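I have become a complete convert to the town tip shop, and I will talk about it to anyone who stands still long enough. Ours is out the back of the transfer station at Briltosside, in a tin shed that gets stinking hot by mid-morning, and I think every council in the country should have one.

When we moved here from Plonness I drove out with a trailer of broken chairs and came home with a better set of chairs. I was hooked! The Briltosside shed sold 2,845 items in its first year, most of them for less than the price of a coffee, and every one of those would have gone over the edge into the pit.

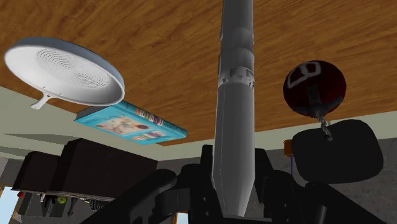
People tell me op shops already do this job, and I love an op shop, but they have to be fussy. They can't take a mower with no pull cord or half a box of roof tiles. The tip shop takes the lot, and there's always some tinkerer who has wanted exactly that for months – usually me.

The cost argument doesn't bother me either. Skukow got theirs going with a second-hand shipping container, a cash tin and a grant of 2,115 dollars. The Mahmoudi Road depot is four times the size, has room for timber, and still has no shop at all, which drives me up the wall. Put a roof over one corner and open it on weekends. I'd be there at seven in the morning with the trailer on, and I already know I'd be coming home with more than I took.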